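ホーム > 助成・出資案件 > 報告書 > 機器更新計画

カテゴリ：自動化設備／予算

この記事は約5分で読めます

中間報告：分解セル「Ruawai」の設備購入計画について
2023年2月14日
宛先：Numeck 設備投資担当 Merle Kerslake 様
報告者：King-fai Chou

前回の報告書に「写真が一枚もない」とのご指摘をいただきましたので、今回は先に載せます。文章はその後にいくらでもあります。

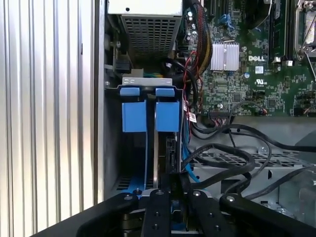
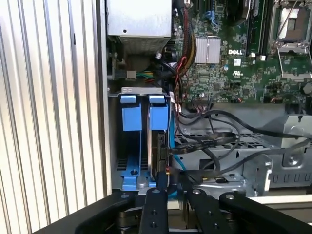
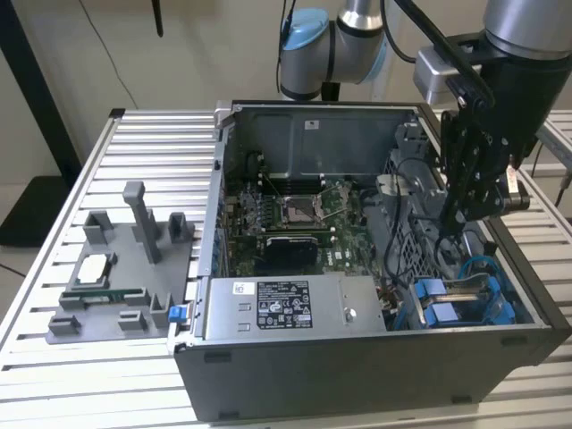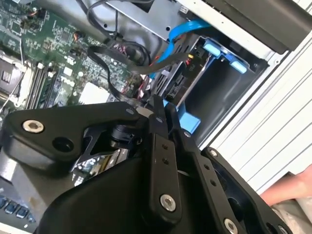 図1〜4　デスクトップPCの筐体内で作業位置にあるグリッパー。図3は作業台の横手から。

1. 現状

11月に承認いただいた計画では、今期中に「ドライブの取り外し」工程の機器構成を確定し、来期予算に載せることになっていました。構成はほぼ固まりました。「ほぼ」の中身は第3項に書きます。金額の大きい順に並べてあるので、お急ぎの場合は最初の項目だけ読んで機嫌を損ねていただければ十分です。

対象機は当面、Dellのデスクトップに絞ります。青い樹脂のタブとキャリアは、人間にとってはつまめば済む親切な部品です。ロボットにとっては、ケーブルの束の隣にある小さな的です。図2と図4をご覧いただくと、黒いケーブルと青いSATAケーブルがどれほどドライブの近くを通っているかがわかります。当初の見積書ではこの問題に「配線への配慮」という一行が割かれ、金額欄はゼロでした。今回は金額が入っています。

2. 購入を希望するもの

(1) グリッパーの予備　2台
現在の機種と同じものです。ケースの縁と板金は、指先に対して一切の遠慮がありません。修理に出している間、セル全体が高価な置物になる事態は避けたく、優先度は最も高いと考えます。

(2) 細身の指先　5組
現行の指は平たい板状で、ドライブケージ周辺では余裕がありません。Prellachから形状違いの見積を取りました。先方の営業は「どれも合います」とのことなので、全種類を買って確かめるしかありません。

(3) 固定治具の材料費
図3の左側、台の上にある灰色の治具は3Dプリント品です。小さな部品を受けるには足りていますが、対象機種が増えれば作り直しになります。樹脂代は安く、設計の手間は安くありません。前回はこの区別をせずに「治具一式」と書き、樹脂代だけが認められました。

(4) 作業台の増設
アルミの溝付きフレームの台をもう一台。現在の台は筐体ひとつと治具でだいぶ埋まります。外した部品の置き場所を考えると、増設は贅沢品には当たらないというのが当方の見解です。

3. 決まっていないこと

手元カメラの更新は保留にしています。図1のように電源ユニットとケージの間を覗き込む角度では、グリッパー自身がかなりの面積を占めます。新しいカメラにしても、グリッパーが遠慮して小さくなるわけではありません。取り付け位置の変更で済むかどうかを先に検討し、済まなければ改めて申請します。

制御ソフトのGrilaについては、年間契約か買い切りかで社内の意見が割れています。買い切りのほうが3年で安くなる計算です。ただしその計算は、3年間誰も新機能を欲しがらないという、これまで一度も成立したことのない前提に立っています。

処理台数の目標は、申請書の「年間1000台超」を据え置きます。数字を下げる提案も用意しましたが、機器構成が決まる前に目標だけ動かすと、どちらも動き続けることになりそうなので引っ込めました。

4. お願いしたいこと

(1)と(2)については、納期が長いため先行発注のご承認をお願いします。(3)は設計工数を含めた金額で再提出しますので、今度は「一式」の内訳までお読みください。(4)は来期扱いで構いません。

見積書の原本は別送します。Prellachの分は二通ありますが、日付の新しいほうが有効です。金額も新しいほうが高くなっています。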